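Report on the Open Day Visit to Ramau
Introduction to Automation, Project 2
Submitted 6 Apr 2018

1. Why we went

The assignment asked each group to visit a workplace where robots are used or developed and to write up one demonstration. Our group had first asked a bottling plant, which said no, and then a parcel depot, which did not say anything. Ramau was holding an open day in April and had a sign-up form that worked. That settled the matter.

I should admit what I was expecting. The course so far has been orange arms behind yellow fences, and I had packed safety shoes. They stayed in the bag. The demonstration we had signed up for was called "Teaching by Hand" and it was held in a room that could have belonged to any accounting office.

2. What the demonstration was

Ramau runs a project called Serosgate, which is meant to produce software that lets a robot with two arms tidy a room. The part open to visitors was the stage before any robot gets involved. A person takes a gripper in each hand and does an ordinary household job at a table, over and over, while the cameras record it. The recordings are later used to train the control software, which they call Dirka. We asked what Dirka stands for and were told it doesn't.

Each complete try at a job is called an episode. The target for flowers and table wiping together is 1,000 episodes. On the morning of our visit the total stood at 301, and the whiteboard in the hallway had a graph of this with a line that was supposed to be steeper.

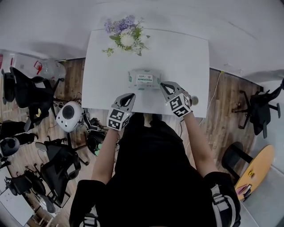
Before each episode the operator goes through a short start routine. Grippers are held over the table, both are checked on the laptop, and someone calls the episode number out loud. If the software loses track of one of the marker cubes, the episode is thrown away, however nicely it went. We saw this happen to the best one of the day. The operator took it well. I think I took it harder.

The marker cubes were the part that connected most directly to our lectures. The square black-and-white patterns give the software something it can find quickly in a picture, and from the way a pattern is stretched or tilted it can work out where the gripper is and which way it is facing. We covered this in week four as a page of matrices. Seeing it on something a person can wave made the page easier to forgive.

3. The jobs themselves

Two jobs were on the program. The first was clearing and wiping the table. The second was arranging flowers, and it was the one that drew the visitors, including several who had clearly come for the coffee.

Flowers are hard for a gripper for reasons that seem obvious afterward. Stems bend. Leaves get between the fingers. A bunch that is squeezed firmly enough to lift may not come out of the fingers when it is supposed to. The operator told us that the first week of flower episodes had been mostly a record of vases falling over, and that these had been kept, because Dirka also needs to know what that looks like. 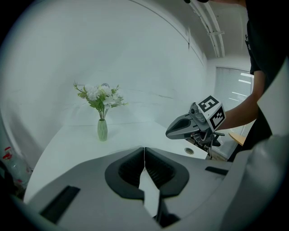 Figure 2. Gripper work at the table with the flower arrangement, flower station.

Visitors were allowed a turn. I managed one episode of table wiping and can report that it is much slower than using your fingers, and that your shoulders know about it by the end. You cannot feel how hard you are holding anything. Our group made 10 attempts between us, and every one was politely marked "visitor" in the log. We understood this to mean that Dirka would never be allowed to see them.

4. Results

Ramau let us copy out figures for one test set. The software had been run on a real two-armed robot, named Du, which was in another building and which we did not get to see. On the wiping job Du finished 79 percent of its runs without help. For flowers we were given no number, only a look.

5. Discussion

The group disagreed about whether this counts as automation. One view was that we had watched a person do housework the long way. The other, which I hold, is that most of the effort in a system like this goes in before the robot moves, and that a visit that showed only Du would have hidden it.

A weakness of our report is that we saw one room for two hours and can't say how typical the day was. We also forgot to ask how an operator's mistakes are sorted from useful failures, and our email about it has not been answered yet. If a reply comes before the oral presentation we will add it there.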